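Last updated: 6/19/24

Re: Lillen summer sale, list discount

Erhan Tekin wrote:
> Good news, all! Lillen is giving list members 30 percent off
> everything, two days only, at the Tonilstead store and online.
> Free shipping over $60. Tell your friends!

Erhan, 30 percent off what?
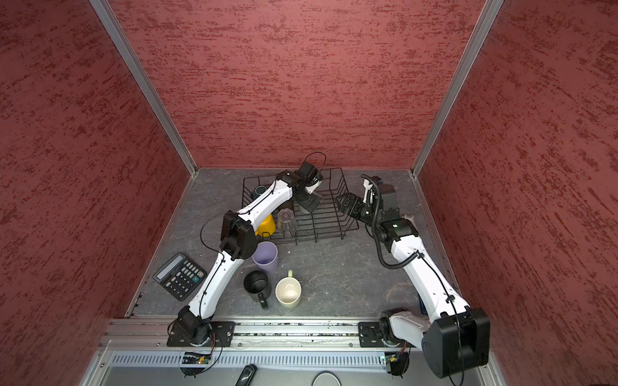
I had the Agudelo tote in my cart in February at $60. Last night it was listed at $84 "before discount." Take off the 30 and I save a dollar and change, and then I'm under the free shipping line and paying to have it mailed.

They also say "everything," but the small print leaves out the Ullen earrings and anything already marked down. So what's left? 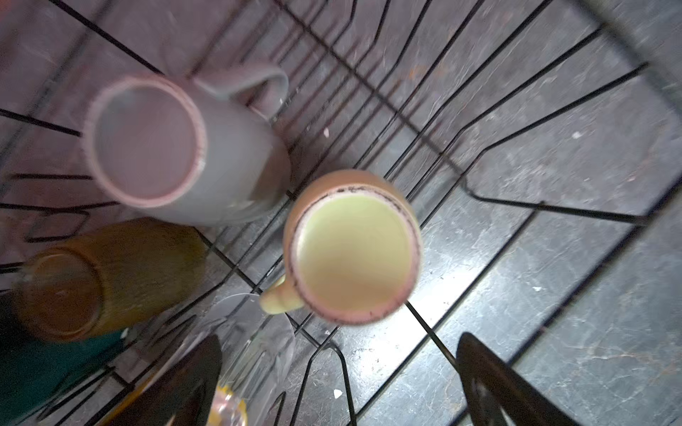

Mug in the dish rack

I'd love to be wrong. If anyone has an old receipt from Lillen, please post the price you paid and the month. And does the code work in the store? The clerk I talked to had never heard of it.
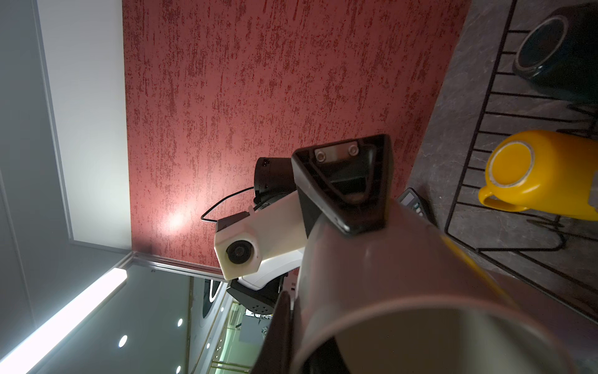
Until then I'm keeping my card in my purse.

Flora MacKinnon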